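Can a machine clear the table? A talk with Meinir Jarman

I met Meinir Jarman in Prestby in May, at four in the afternoon, when she was finished with her teaching. She has worked on household robots for 16 years, the last part of them at a small company called Rellell. I wanted to ask her one simple thing: when will a machine do my dishes?

She laughed, but she did not avoid the question. "If you mean your own kitchen, with your own mess, then I will not give you a year," she said. "If you mean one cup, on one table, we can speak."

I told her that one cup sounds like very little. She does not agree. A cup can stand, or lie on its side, or be inside another cup. A paper cup becomes oval if you press it too hard, and a ceramic one can slide away if you press too little. "Your hand knows this before you think of it. We must teach it, and we teach it by showing, many times."

The showing is done by people. They hold the grippers in their own hands and do the chore as they would do it at home, only slower. The movements are recorded, and later the robot learns from them. Last month her group collected 158 good recordings of putting cups away, and they threw out 41 others.
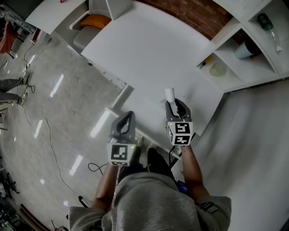
I asked what makes a recording bad. "Mostly the person is too clever," said Jarman. "He sees that the cup will fall and he saves it with a very quick movement. It is beautiful, but the robot cannot copy it. I prefer a boring person."

Her colleague Salamatu Antwi joined us for the second half of the talk. She came from shop work in Bastusthorpe, where she was filling shelves for 4 years, and she is more doubtful than Jarman. In a shop, she told me, the goods are the easy part. "There is a customer standing in front of the shelf. There is a box which is open from the wrong side. Who will teach all that?"

Jarman thinks that shops will still come first, before homes, for the reason that the shelf is in the same place every morning. Antwi shook her head at this, and they argued for some minutes while I drank my tea.

Before I left, I asked them both if they would buy such a robot today. Antwi said no at once. Jarman said that she would take one for folding towels, if it was allowed to be slow and she could be out of the house.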